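Home Office & Furniture > Desks and Storage
6 replies | 300 views | 2 shares

Are "cable-ready" desks worth the extra money?

Posted by flatpack_fred, 21/05/2026

Shopping for a plain white desk and I keep running into the same upsell. The Piltby desk comes in a basic version, and for $43 more you get the "cable-ready" one. From what I can tell from the product page, that buys you a hole with a plastic cap and a metal tray underneath. Has anyone paid for this and not felt silly?

marmot34
I bought it in April. The tray is fine. The hole is in the back left corner, and my outlet is on the right, so every cord takes the scenic route. I wouldn't call it a rip-off but I wouldn't pay for it twice.

draftytom
It's a rip-off. A hole saw and ten minutes gets you the same thing wherever you want it.

oakandash
Please don't tell people to do that without knowing what the top is made of. Plenty of cheap white desks are a thin skin over cardboard honeycomb. Cut into that and you've got a crumbly edge that soaks up the first coffee you spill. I've seen Okitz tops sag after somebody "customized" them.

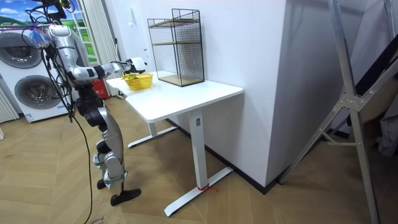 Also, most of what people call cable mess is just stuff with nowhere to go. I'd try a plastic basket and a bag of hook-and-loop ties before paying any store for a tray.

draftytom
Mine has been drilled for years – no sag, no crumbs. You can line the cut with wood glue if you're worried. I think the warning labels are there to sell the upgrade.

flatpack_fred
The Usico store near me wants $34 for a clamp-on tray that looks identical to the Piltby one. Same bend in the metal and everything. That makes me wonder what the other nine bucks is for.

marmot34
The cap, I guess. Mine cracked.

oakandash
If it clamps, check the lip on the desk first. The Vuorinen frames have a crossbar right where the clamp wants to sit, and their site doesn't mention it. I had to return mine and pay the shipping myself.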